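厨房台面机械臂作业守则（第3版）

适用范围：单臂协作型机械臂在家庭厨房、小型食堂及自助餐台上进行摆放、收取、归位作业。带刀具的作业、油炸作业不在本文范围内，另有专页。

更新日期：2025-07-27

一、上电前

1. 检查底座固定。四角螺栓用扭矩扳手复核，不凭手感。底座下垫橡胶片的，橡胶片不得压在台面接缝上。

2. 检查线缆。关节外走线应留活动余量，余量以手腕关节转到两端极限时线缆不绷紧为准。余量过大同样不合格：垂下的线圈会扫到杯口和调料瓶。绑扎带剪口朝外侧，剪口须打磨。

3. 急停按钮放在操作者不越过台面即可够到的位置。放在机械臂背后不算。每次上电后先按一次急停，确认断电，再复位。

4. 台面擦干。台面上的油膜会改变餐具滑动距离，标定数据随之失效。清洁剂用中性的，含氯产品对夹爪垫片的橡胶有腐蚀作用，Rusberg的垫片尤其明显，泡过一次边缘就会发粘。

5. 把台面上与本次作业无关的物件移到工作半径以外，手机、抹布、钥匙一律移走。

二、速度与力

人在工作半径以内时，末端线速度按低速档运行。低速档的数值以设备说明书为准，说明书没有给出的，按协作模式上限的一半取。

夹持力分三档设置：陶瓷和密胺碗用中档，薄壁玻璃杯用低档，金属盖和托盘用高档。不要用一个力值跑完全部餐具。Nolarell夹爪的力反馈在冷机状态下偏低，开机后先空载开合77次再校零。这个次数是竹田（Katsuhiko Takeda）在Ishida厨房车间试出来的，少于这个次数时读数仍在漂，多做没有坏处，只费时间。

夹爪闭合后停顿片刻再提升，先提升一小段，确认力值没有下降，然后走水平路径。力值下降说明打滑，应原地放回，不得在空中补夹。
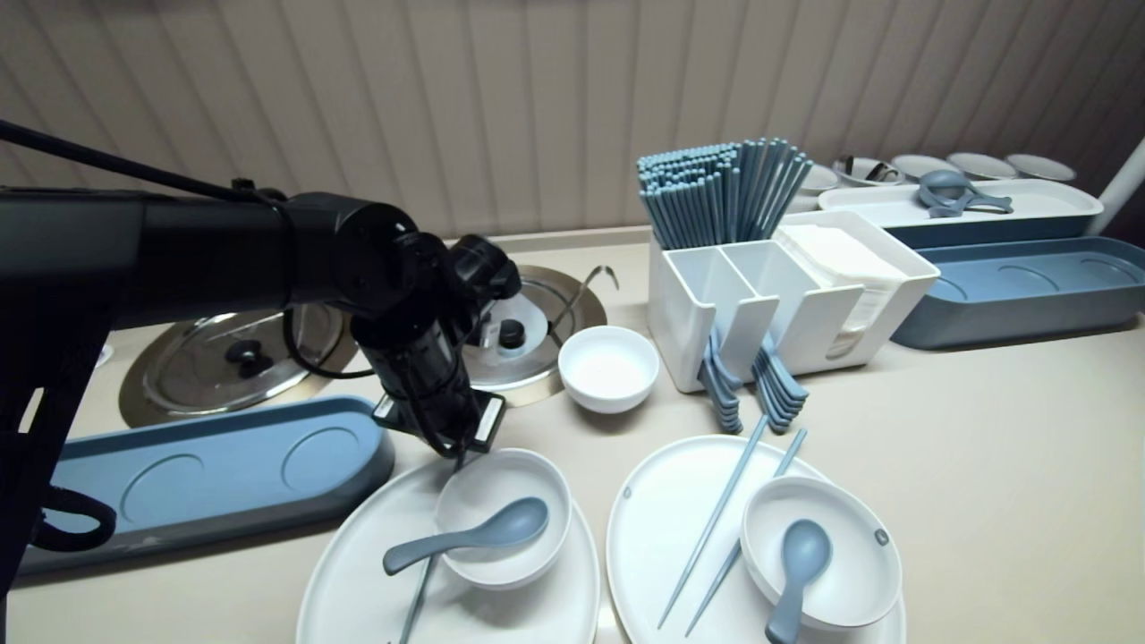
餐具摆放是台面作业中返工最多的一类，规则应写死在程序里，不留给操作者临场决定。先放盘，再放碗，最后放勺和筷子；收取时次序相反。夹爪下探到碗上方时，先核对碗里有没有勺。勺柄像左边那只碗那样伸出盘沿时，夹爪的下探方向要避开勺柄一侧，否则指板会先碰到柄，把勺撬出来。筷子斜搭在盘上的情况按同一原则处理：先取筷子，后动盘子。带勺的碗不作整体搬运，勺取走后再夹碗。

三、筒架与竖立物

竖放的筷子、长柄勺属于高障碍物，建模时不能只取筒架本体的外形。按筷子散开后的最大外轮廓建包围体，四周再加余量。筷子每次补充后轮廓都会变，补充后重新扫描一次。

勺子挂在筒架外侧时，从最外面的一把开始取，取出方向与卡槽方向一致，柄完全离开卡槽后才允许横移。纸巾格不由机械臂补充，纸张叠层的厚度不稳定，夹爪容易一次带出多张，手工补即可。

筒架应有防滑底。没有防滑底的，在底面贴硅胶点。贴完后用手侧推，架子不移动为合格。

四、嵌入式锅盖与热源

台面下嵌锅具的，锅盖视为热源，不论当时是否加热。机械臂不在锅盖正上方停留，待机位设在锅盖区以外。必须越过时，从盖钮上方留足高度通过。开盖动作分两步：先向远离人的一侧掀开一条缝放汽，再整体移开。掀盖时人站在蒸汽出口的对侧。

盖钮松动是常见故障，用螺丝刀每周紧一次。松动的盖钮在夹持时会转，视觉系统识别不出来。

五、食品接触

夹爪指板凡是可能碰到碗内壁、勺头、筷尖的，按食品接触面管理。每班清洗，清洗后晾干再装回，不用抹布擦干。夹碗只夹外壁和碗沿外侧，夹勺只夹柄，夹筷子只夹粗端一侧。程序里把这些区域标成允许夹持区，其余一律禁止。

指板若夹过生食容器，换一副再碰熟食餐具。两副指板用不同颜色的标签区分，标签贴在不进入夹持区的一面。

六、更换与记录

夹爪垫片每1000次夹持更换一次，或者表面出现可见划痕时立即更换，以先到者为准。工藤（Kazuhiro Kudo）的记录里，最早一副垫片在第439次就出现了裂口，原因是连续夹持未去毛刺的金属托盘。托盘边缘有毛刺的，先用细砂纸处理。

每次掉落、磕碰、误夹都要记。记录至少写明餐具种类、夹持力档位、当时速度、指板编号。只写“掉碗一次”的记录无法用于排查。

标定板不要与餐具同柜存放，沾上水汽后边角会翘。Juresel的折叠标定板有防潮涂层，可以挂在柜门内侧，但铰链处仍需每月检查平整度。

七、停机

停机前让手臂回到待机位，夹爪张开，断开末端供电，再断总电源。次序颠倒时，部分型号的手腕会下坠。断电后手臂下方不得留置易碎餐具。

2月版中“夜间可保持使能状态”一条已删除，仍在使用旧版打印件的请划去。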